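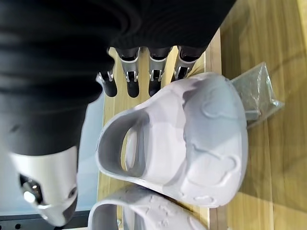 By the Grerkamine newsletter desk | March 2020
268 shares 7 comments

Our group visited the Pustham workshop of Kandorden for its spring open day. The main demonstration was a household tidying task. A two-armed robot on legs stood at an open shoe rack and handled slippers on its shelves, one at a time. The robot software is called Dixit and is developed in house.

The choice of object was explained at the start. A molded slipper is light, slides easily on wood and has no handle. It also has a raised rim at the heel that a finger can hook. The control team treats that rim as the default grasp point. The fingers come down from above, stop just short of the board, and close with the thumb on the opposite side. Contact with the board is avoided where possible, as it shifts the finger joints and the estimate of where the slipper lies is then off by a few millimeters. Loose items on the surface, such as a plastic bag, are left in place on purpose during practice runs so that the vision part of the software has something to reject.

The rack itself is an ordinary one: black metal uprights with punched holes, light wood boards, a flat top and shoe shelves below. The top board is the main difficulty. It overhangs the lower tiers, so the hand has to go in under it from the front, and the head camera loses part of its view just as the arm needs it. The camera near the wrist takes over for the last part of the reach. We were told the handover between the two views had taken most of the work since October. 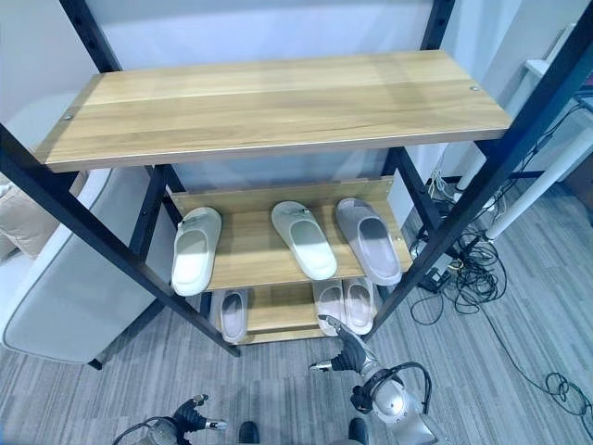

Lower tiers cost more time than upper ones. To reach them the robot has to bring its arms down close to its own feet, and the planner then has to keep the forearm clear of the uprights as well as the hand clear of the shelf above. Slippers standing side by side are harder than single ones, with little room for a thumb between them. The present rule is to take the outer slipper of a pair first. If there is no clear outer side, the robot skips the pair and comes back to it after the rest of the shelf has been handled.

Light colors were discussed at some length. Pale slippers on pale wood give weak edges in the camera picture, and a glossy patch on the board can be read as part of a sole. The team trained on about 200 arrangements of the rack, with the slippers turned and spaced differently in each. Orientation is tracked separately from position. A slipper with its toe to the back is gripped at the opening, and one facing forward has to be approached over the strap or toe. 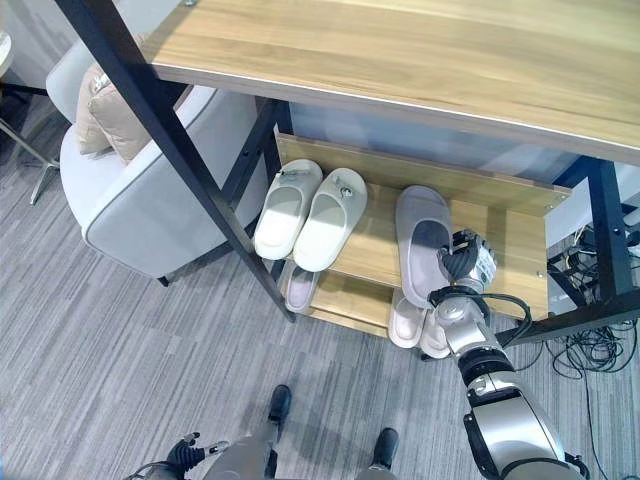
Questions from the floor

Speed came up first. The arm moves slowly by design when people are in the room, and the limit is set in software – it can be raised for unattended runs. The cables at the wrists stay outside the shells for now. A covered version is planned, but replacing a cable is faster with the present arrangement.

One visitor asked about soft footwear. Fabric slippers collapse when pinched and are not yet supported. Laces are a separate problem and no date was given.

The next Pustham visit is limited to 8 places. Members who missed this one have priority. Requests go to the Grerkamine newsletter desk by reply to this issue.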